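Ticket 736 — Worktop in fitting room: joint at the wall and marks on both surfaces
Site: Brarurside, ground floor
Category: Furniture and surfaces
Priority: Low
Status: Open, waiting for supplier

Summary

After the new white worktop was installed at Brarurside, we have two questions which I could not close by myself. The first is the line where the top meets the wall. The second is a number of small marks, on the wall and also on the top, that do not go away with normal cleaning. I write everything in one ticket so that the people from Ellance, who delivered the top, do not have to search in three places.

Background

The old bench was taken out in February. The wall behind it was filled and painted before the new top came in. The paint is a flat off-white from our usual supplier, the same as in the corridor. The top is the Ruddock model, white, 900 mm deep, delivered in one piece. It was placed by two fitters from Ellance in the morning and handed over to us at lunch time. I was not present for the fitting. I signed the handover paper in the afternoon, when the light was already low, and I must admit I did not look carefully at the surfaces then.

The next morning a colleague from Pasbridge came to use the room and asked if the top was second-hand. This is how the ticket started.

Step 1. Checking the joint

I looked at the joint first because I was more worried about it. A thin gray line runs between the wall and the top. I laid a straight edge along it and a spirit level on the top, and both were good. I could not push a sheet of printer paper into the line at any point where I tried. I pressed on the top close to the wall with my full hand and it did not move.

My conclusion from this step: the line is only where two surfaces meet, and it is not a gap. It looks darker than it is, as both sides of it are so light. The question of whether we should have sealant there is still open, see below.
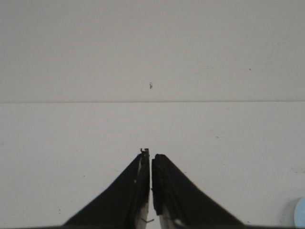
Logged by Wiremu Halliday
Facilities desk, Brarurside — updated 3:40 p.m.

Step 2. Marks on the wall

There is one small dark mark on the wall, a little above the joint. It is gray-brown and irregular. There is another one farther to the right and higher up, but it is so tiny that I had to look for it two times. The rest of the wall is smooth and I have no complaint about the painting.

I tried these things on the bigger mark, in this order:

Dry microfiber cloth, light pressure. No change.
Damp cloth with only water. No change. I waited until the wall was dry before I looked again.
Soft pencil eraser. The mark became maybe a little lighter, but the paint around it started to shine, so I stopped immediately.

Please do not use the eraser method again on this paint. It is flat paint and every rubbing makes a shiny place, which is more visible than the mark itself. I know that the cleaning team uses the white sponges for this kind of thing. I have asked them to leave this wall alone until the ticket is closed.

With the fingernail I can feel something at the bigger mark, but I cannot say if it is a small chip in the paint or a piece of dirt which was painted in. For the tiny one I feel nothing.

Step 3. Marks on the worktop

On the top there are faint gray marks, right of the center and close to the wall. They are hard to see from the door. When you sit at the bench and the lamp is on, you notice them.

I tried first the dry cloth, then warm water with one drop of dish soap, then the same again with more patience. After the second time I believe it was slightly better, but I would not promise this to anybody. I did not use alcohol or any cream cleaner, as the care sheet from the supplier says that we must ask before using them in the guarantee period.

I also rubbed a clean white cloth over the place and checked the cloth. It stayed clean. If it was only dust, I would expect to see something on it. So I think these are light scuffs, possibly from when the top was slid against the wall. I have no proof for this, and I do not want to accuse the fitters.

Step 4. Checking the light

One person wrote in the comments that the whole top looks dirty at the front corners. I spent some time on this. I wiped the corners and nothing changed, then I moved the desk lamp from one side to the other, and the darker area moved also. It is a shadow. There is nothing wrong with the corners and I have removed this point from the list for the supplier.

I write this down because the same question will come again. The top is very white and very even, and on such a surface each small change of light looks like a fault.

Comments

Pasbridge desk, 4:05 p.m.
Thank you for the long report. Do we need the room blocked in the calendar? We have people who want to use the bench tomorrow.

Wiremu Halliday, 4:20 p.m.
No, please use it. The top is stable. I only ask that you put a mat under anything with metal feet, and that nobody cleans the marks with their own methods. If you see a new mark, write here where it is, measured from the right end of the top, so that I can compare.

Pasbridge desk, 4:26 p.m.
Understood. About the sealant: in our room we have a white bead along the wall and it became yellow after one year. I would not ask for it unless you have water there.

Wiremu Halliday, 4:41 p.m.
We have no sink and no water in this room, only the occasional coffee. I would also prefer no sealant. My one worry is small screws and crumbs, but if paper does not go in, then a screw will not go in. I will ask Ellance what they recommend and follow that.

Ellance service, 5:10 p.m.
We received your request under our reference 68. For dry rooms we normally leave the joint open, so that the top can be removed later without damage to the wall. Please confirm that the top is level and does not move. For the scuffs, you may use the cleaner that came in the box with the brackets. Put it on the cloth and not on the surface, wipe in straight lines, and then wipe again with clear water. If they are still visible, we can send a person to look. Marks on the wall paint are not part of our delivery.

Wiremu Halliday, 5:32 p.m.
I confirm both: level, and no movement. I did not find any cleaner in the box. There were brackets, the care sheet and a bag with plastic caps. Can you please send one bottle?

Ellance service, 5:48 p.m.
Yes, one bottle will go out with the next delivery to your address. Sorry for the missing part.

Current state of the points

Joint between wall and top: accepted as it is. No sealant. Closed.
Dark corners on the top: shadow from the lamp. Closed.
Scuffs on the top: waiting for the cleaner from Ellance. Open.
Bigger mark on the wall: to be touched up by us. Open.
Tiny mark on the wall: I will do it on the same occasion, if I still find it. Open.

Notes for the touch-up

We have a part of a can of the wall paint in the basement store, on the shelf with the corridor material. Stir it longer than you think is necessary, the color sits at the bottom. Cover the back part of the top with paper and low-tack tape, and do not put the tape on the wall itself. If there is loose material in the bigger mark, take it out with the corner of a blade, fill if needed, and let it dry overnight. Then use a small artist brush and very little paint — a roller will make a square that everybody can see.

The place where I used the eraser has to be painted too. It is only as large as a thumb, directly around the mark. My mistake, so I will do this part myself.

Next update when the bottle arrives. If somebody else receives the parcel, please leave it at the facilities desk with the number 736 on it.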